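**Unit 2 notes: Who picks the crop? Seasonal labor and short-term visas**

Welcome back! Last time we finished with the farm census, and I promised you people instead of acreage. So today we follow one group of workers from home village to packing shed and back again.

Our case is Bakbridge, a fruit-growing district where the harvest peaks in August. In the season we're studying, 955 workers came in on short-term permits, hired by 27 growers. Keep both numbers handy - we'll need them for the housing question.

### Terms to know

- **Tied permit**: the worker may work only for the employer named on it
- **Remittance**: money sent home, often weekly
- **Return rate**: the share of workers who come back the next season
- **Absconding**: leaving the job without notice while on a permit (a loaded word, and we'll talk about why!)

### Push, pull, and the bit in between

Most textbooks give you push and pull and stop there. I love the stuff in the middle: recruiters, church groups, cousins who went last year. In the Idlow reading, look at how many workers heard about the job from family before they ever saw an official notice. Pages 19 onward are the best part.

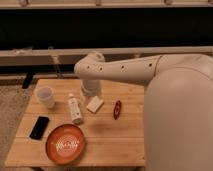
Now, pay. Piece rates reward speed, hourly rates protect people on rainy days, and plenty of growers mix them. Work through the Choi orchard pay slips in your packet and figure out what's left after rent and transport - it's a great puzzle, and the deductions will surprise you.

### For next class

Read the Idlow chapter to the end and bring one question about tied permits. Pay slip worksheets go in the tray by the door.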